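Checking whether your two-arm planner is really planning for two arms

Most dual-arm demos are two single-arm programs taking turns. There is nothing wrong with that if it is what you wanted. The trouble starts when the software claims coordinated planning and you size your cell around the claim. I have been sold this more than once, so I now run the same set of checks on any planner before I let it near a real task. They take an afternoon.

I'll use Peixoto as the planner and Cikura as the task runner that feeds it, on the bench we call Plandelside. The steps carry over to other stacks with different menu names.

What you need

Two arms with a shared workspace, a calibrated fixed camera, a way to log joint states from both controllers on one clock, and a task that forces the arms to care about each other. A pick-from-one-side, drop-on-the-other-side task will do. Don't use the vendor's sample task. It was picked because it works.

Step 1. Put both arms in one planning group

Open the Peixoto scene file and look at how the groups are defined. If you see a left group and a right group and nothing that contains both, you don't have coordinated planning, whatever the brochure says. Add a third group with all the joints from both arms and set it as the default for Cikura.

Reload, then ask for a trivial plan on the combined group with one arm told to stay put. If the planner returns a trajectory with only one arm's joints in it, it has quietly fallen back to a single-arm plan. Turn off the fallback option. It is on by default in every version I have used, and the log line that reports it is printed at debug level, where you will never see it.

Step 2. Check the base-to-base transform

Everything after this depends on where the software thinks one base is relative to the other. The number in the scene file is usually copied from a drawing. Drawings are optimistic.

Touch the same fixed point with a pointed tool on each arm, from four different wrist orientations, and compare the positions the two arms report in the common frame. Ours disagreed by 8 mm the first time. That is enough to turn a clean pass into a scrape, and the planner will report a valid plan all the way through the scrape.

Fix the transform before you touch any padding settings. People like to raise the collision padding until the problem goes away. What goes away is half of the workspace.

Step 3. Set up a task with real crossing traffic

Lay the parts out so that the parts are on one side and the destination is on the other. Our layout is brake pads, a bracket and a washer on the left of the mat and a metal tray on the right. Different shapes matter here, since a planner tuned on cubes will often assume the grasp is symmetric.
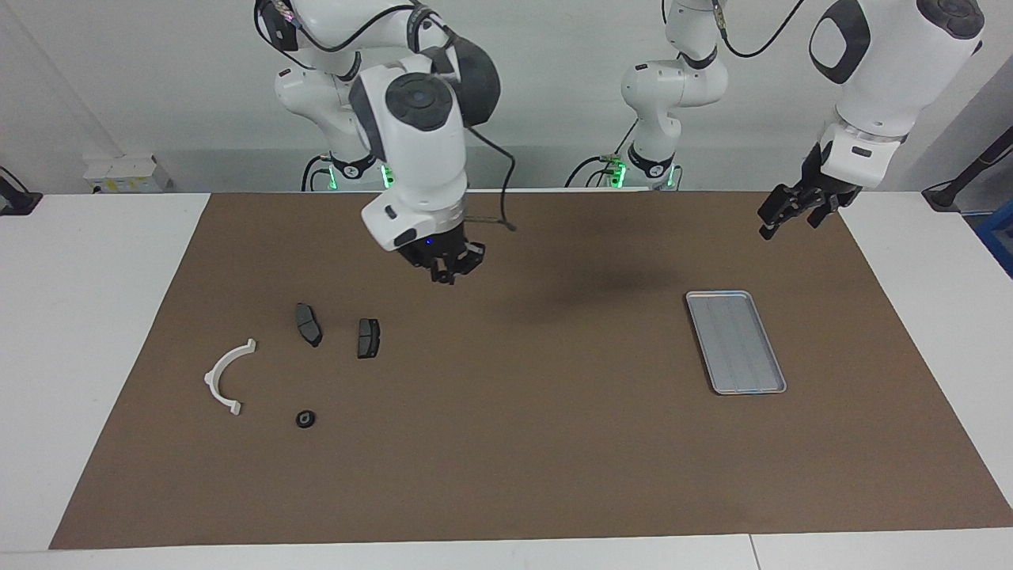
Plandelside test layout: parts to the left of the mat, tray to the right, both grippers over the mat.

Have the right arm pick and carry. Give the left arm a job over the tray that it can't finish instantly, such as holding a pose near the rim until it gets a release signal. Now the planner has to solve something. If both arms are idle except when it is their turn, you are testing a queue.

Watch what happens at the tray. A coordinated planner should move the left arm out of the way while the right arm is still coming. A turn-taking one will stop the right arm short, retract the left, and then start the right again. From across the room the two look alike. On a velocity plot they look nothing alike.

Step 4. Plot the overlap

Export the joint logs and compute the fraction of task time in which both arms are moving above a small speed threshold. Run the task 16 times with the parts shuffled.

On our first pass with the default settings the overlap was almost 4 percent, and most of that was one arm settling while the other started. After steps 1 and 2 it went to 17 percent. I was told to expect far more. I haven't found a setting that gives it, and I'd be suspicious of one that did on a task this size.

Keep the threshold the same between runs. If you lower it until controller jitter counts as motion, you can get any overlap you like.

Step 5. Move something while it is planning

Start a run, and once the plan request has gone out, slide the tray a couple of finger widths. Stay out of reach of the arms and keep speed limits low for this one. Then see which pose the place motion uses. In Cikura the perception result is stamped when the request is made, and Peixoto doesn't ask for a newer one unless "refresh on execute" is checked. Without it you get a confident placement at the old location.

Check the cables too. The planner's model of the arm usually stops at the links, and a cable loop hanging from the upper arm is as much of an obstacle as anything on the table. I add a rough capsule for each loop. It's ugly and it costs planning time, but I would sooner pay that than snag one.

Step 6. Read the failures

Sort the failed plans by reason. "Timeout" in Peixoto covers at least two different things: the search ran out of time, or the goal was in collision from the start and it searched anyway. Test the goal state on its own before blaming the search. Most of our timeouts were bad goals, and extra planning time did nothing for them.

The Govura plugin claims to separate the two cases automatically. It got the obvious ones right and labeled the tray-rim ones as timeouts, so I still run the goal check by hand. If you use it, keep the raw logs.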